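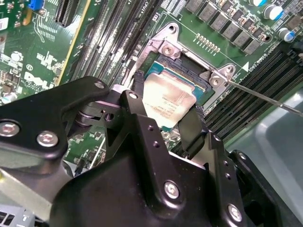 Keeping an Old Desktop Computer in Service

It has been the practice of this household to keep a desktop computer until it can no longer perform the work required of it. The present machine was purchased secondhand from Jarora, a shop that has since closed its counter and now trades only by mail. Several readers have written to ask whether such a policy remains sensible. The following is offered as a statement of my own experience and should not be taken as professional advice.

The first matter to be settled is what the computer is for. Mine is used for correspondence, household accounts, the preparation of this blog, and the storage of scanned family papers. None of these tasks has become more demanding over the years. The programs used to carry them out have, and it is there that most of the difficulty lies. A word processor that once opened at once may, after several updates, keep its owner waiting long enough to fill a kettle.

In January I therefore conducted a review of everything installed on the machine. Any program that had not been opened since the previous review was removed. This included two photo organizers, a label maker for a printer I no longer own, and a trial copy of Drellent, the accounting package, whose reminders had continued to appear each morning long after the trial had ended. Startup was noticeably quicker afterward.

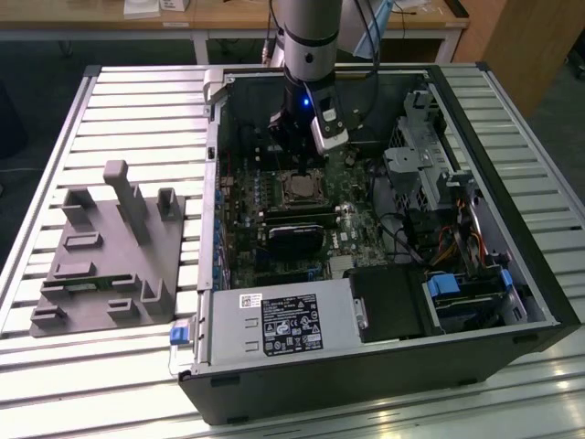 Storage was considered next. The original drive was nearly full, and the greater part of what it held was duplicated. I had saved the same scans under different names on at least three separate visits to the task, and had then copied the entire folder as a precaution. Sorting them was tedious work. I set aside 30 minutes each evening after supper and did not permit myself to go beyond it, as I have found that files deleted late at night are the ones most often wanted the following morning.

A second drive was then purchased for $75. It is used for backup alone and remains unplugged when not required. I had previously relied on an online service, Flirnus, and I have no complaint to make regarding its reliability. The annual charge had risen, however, and the cancellation process required a letter. The letter was sent. An acknowledgment has been received, addressed to the previous occupant of this house.

On the subject of hardware, my position is a conservative one. Memory is worth adding where the machine will accept it. A new processor is seldom worth the expense in a computer of this age, as the older board will limit the choice to parts that are themselves out of production. Prospective buyers should consult the manual for their own board before placing any order. I did not do so on one occasion, and 2 sticks of the wrong memory remain in the drawer of the hall table, where they are available to any reader who can make use of them.

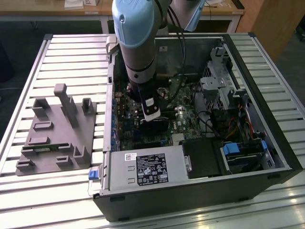
Noise deserves more attention than it commonly receives. The computer stands in the dining room, and for most of last winter it produced a low rattle that was audible during meals. I attributed this to the fan and was prepared to replace it. The cause proved to be a loose brass handle on the sideboard, which shook whenever the computer was running. A square of felt was placed behind the handle and the matter was closed.

Dust should be removed at regular intervals. Before doing so, the computer should be shut down and unplugged from the wall. I carry out this work on the back porch in dry weather, using canned air in short bursts. Fan blades should be held still during cleaning. The filter at the front of my own case may be rinsed and must be completely dry before it is returned.

The keyboard has been replaced once. Its successor, a Pascual with tall keys and a long cord, was bought for comfort and has been satisfactory in every respect except the placement of the Delete key, to which I have not yet become accustomed. An earlier version of this post was lost in that manner.

Comments will remain open for 30 days. Readers who have kept a machine in service for longer than I have are particularly invited to write, and to state which operating system they are using.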